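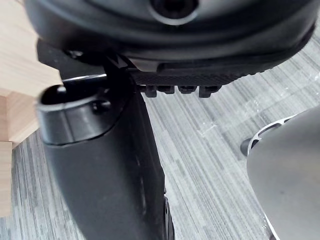

Frequently asked questions about packing and tidying with Feltside

We receive many of the same questions by telephone and by email, so I have collected them on one page. Please read it before you write to us, and if your question is missing, then write to us anyway.

What does Feltside do?

We help people to tidy, sort and pack the rooms of their home. Some customers are moving to another house, some are having the floor renewed, and some only want to find their kitchen again. We work in the Skarurow area and in the villages on the near side of the river. For places farther away, please ask first, as we must calculate the driving.

Do you also move the furniture to the new home?

No. We pack and we unpack, but the driving of the load is done by a moving company which you choose yourself. We are glad to speak with them about the order of the boxes. If a cupboard must come away from the wall so that we can reach behind it, we can do this when it is not fastened.

How much does it cost?

One full day costs $229 and this price includes tax. A half day is possible only for a single room. You receive the price in writing before the work begins, and it does not change if we need a little more time than we have planned. Boxes and paper are charged separately, and only what you have used.

How early must I book?

In a normal month, 11 days are enough. April is always very busy for us, so for that month please write as early as you can. If you need help suddenly, for example after a broken pipe, telephone us and we will look honestly at what is possible.

What should I prepare before you come?

Please do the following:

Put aside your passport, your keys, your medicine and your chargers. These things travel with you and they should not go into any box.
Empty the refrigerator as much as you can the evening before.
Tell us which things are fragile in a way that one cannot see, such as a chair with a repaired leg.
Leave one table or one counter free for wrapping.

You do not have to clean before we come. Many people feel ashamed about dust behind the stove, but we have all got a stove at home.

Which room do you begin with?

Usually with the room which you use the least. The kitchen is packed near the end and the bathroom is the last one. When we unpack it goes in the other direction – first the beds and the bathroom, then the kitchen, so you can wash, sleep and make a coffee on the first evening.

How do you pack plates and glasses?

Plates stand on their edge, each one in its own sheet of paper, with crumpled paper at the bottom of the box and also on top. Glasses are filled with a little paper and then rolled. We do not put heavy pans in the same box as glasses, even when there is much space left. A box that you cannot lift with a straight back is too full, and we will take something out of it.

Can I use my own boxes?

Yes, if they are dry and the bottom is still strong. Boxes from the supermarket are good for towels and toys. For books please choose small ones. We can lend you the Stustell crate, a folding crate with a lid that we bring with us, and it may stay with you for 90 days without an extra cost. After that we ask you to bring it back or to call us for another arrangement.

How are the boxes labelled?

Each box gets the name of the new room and a short list of what is inside. We write on the side and also on the end, never only on the top, for the reason that boxes are stacked. If you prefer colours, we bring coloured tape. Please choose no more than 4 colours, otherwise people carry the blue boxes to the green room and have to carry them back again.

I cannot decide what to throw away. Will you decide for me?

We will not decide for you. We can hold up the thing and ask, and we can make a "maybe" pile, which must have a fixed place and should not grow past it. Things you do not want any more can go to the second-hand shop on Jiang Street, if they are whole and clean. We can bring one carload there at the end of the day. Old paint, batteries and gas bottles we are not allowed to take, and you will need the depot for those.

Must I be at home while you work?

For sorting, yes, at least for the first hours, because the questions are many. For packing alone you can go out, but please stay reachable by telephone. Children and pets are welcome, although a cat should have a closed room of her own. Cats like open boxes very much.

What happens if something breaks?

Tell us within one week after the unpacking and keep the pieces, if it is possible. Things which we have packed ourselves are insured. Things which you have packed yourself are not, also when we have carried the box to the hallway. We know this is not a pleasant rule – please read it in the agreement before you sign.

Can I cancel?

Yes, without cost until the evening two days before. Later than this we ask for half of the day's price. If you are ill we will simply look for a new day together.

Do you give advice without a booking?

A short question by email is always free. Send a few lines about the room, its size and what troubles you in it. We answer in English, and we ask for your patience if the answer comes slowly in the moving season.

12 shares | 3 comments

Feltside Packing and Tidying, Skarurow | Contact | Last updated 2026-08-28 | © Feltside | Back to top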